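Build at Home: Hand-Held Gripper, Part 3
Handout for the evening section, November 11, 2023
Prepared by Ayana Birhane

Before you start

You should have the printed fingers, the carriages and the trigger handle from Part 2. If your carriages still bind, fix that first. A carriage that sticks on the bench will stick worse once the trigger spring is in.

Fitting the fingers

Bolt each finger to its carriage with the tapered end up. Leave the bolts a quarter turn loose, close the fingers by hand until the faces meet, then tighten. Check that they stay parallel as they open. Gadisa Wako's first pair toed in at the top and dropped every sock he tried.

The slot through each finger lets the plastic flex a little around cloth. Do not fill it or glue a pad over it.

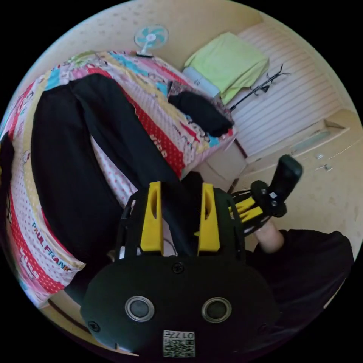

Cloth is the test material for this part. Use a bed or a table at about the same height, and work with trousers and shirts you already own. Dark, heavy fabric is harder than it sounds — the folds are difficult to pick out in the recording, so pinch at a seam or a waistband where you can.

Run each garment as a separate recording. Start with the fingers open, approach, close, lift, lay down, open. If you fumble a pick, keep going and note it in the log. We want those too.

Log sheet

Write the label number, the garment, and the start and stop times. Mei Okafor's group logged 280 picks in January and lost a good part of them to missing label numbers.
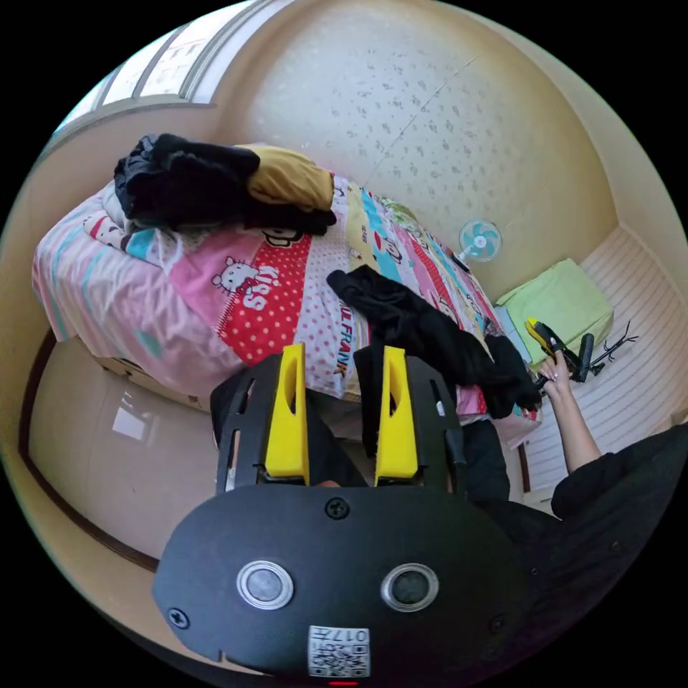
Working with a pair takes more practice. Keep the wrists low and move one hand at a time until you can fold a sleeve without the housings knocking together. Stop when your forearms get tired. Trigger pulls get sloppy before you notice it.

For next time

Bring the log sheet and your recordings on a drive. Kristóf Vida has spare M3 bolts and two extra springs. Read the calibration notes up to the section on finger width.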